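# Pulled the cooler off an old office tower, now what?

**Posted in Hardware > Desktops by carberg_basement**

I bought an old office desktop from the Clomport surplus sale for less than lunch. The plan is to clean it up and let it live under the stairs as a file server. It sounded like a hair dryer, so on Friday I took off the side panel, then the cooler, and then I stopped feeling clever.

The processor is sitting there in its socket with a black frame around it. The lid on the chip looks kind of bronze to me. Is that old thermal paste, or is it cooked? Also there's one stick of memory in it and I'd like to add more, and I have no idea how old the power supply is. Do I need to replace everything? My budget is $100, and I'd prefer to spend none of it.

---

**palma_parts**

Don't panic about the color. Some lids look warm under a yellow bulb, and a thin film of old paste will tint one too. Wipe it with isopropyl alcohol and a coffee filter, going easy near the edges. If the color comes off, it was paste. If it doesn't, put fresh paste on and get on with your life. A discolored lid tells you very little about whether the chip works. Turning it on tells you a lot.

Leave the retention frame closed while you clean. People love to open it "just to look," and then they drop something on the pins and come back here with a sadder post. One blob of paste the size of a pea, cooler straight down, screws a little at a time in a cross pattern.

Memory: read the sticker on the stick you've got and buy the same type. Office machines are fussy and will beep at you like a truck backing up if you get it wrong.

---

**kesdale_ken_not_ken**

just buy a new one. mine was 300 and its silent

---

**slow_fan_club**

Ignoring the above, which is advice in the sense that a shrug is advice.

Unplug the thing from the wall and lay it on its side before you do anything else. I have watched a grown adult (me) try to fit a cooler to an upright tower, and the cooler won. Label the drive cables with tape if you're taking them off, and don't tug on the colored bundle from the power supply. Push the clip, then pull the plug.

The wattage is printed on the power supply label, in among the safety logos. For 2 drives and no graphics card, the original is very likely enough. Do not open the power supply itself. Blow the dust out from the outside and hold the fan still while you do it.

If it still screams after fresh paste, check that the fan is plugged into the right header. I spent an entire evening in February blaming a perfectly good fan. 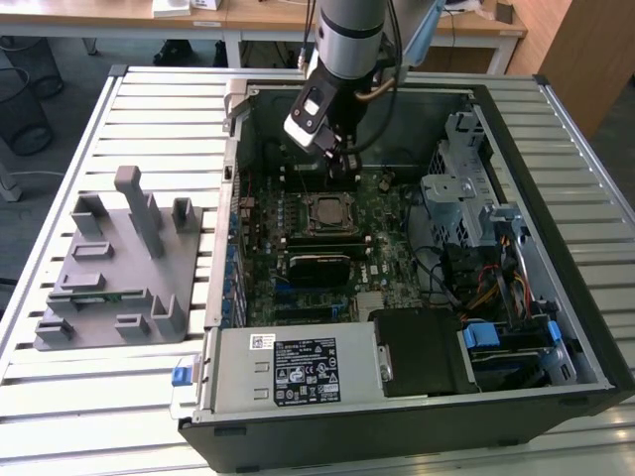
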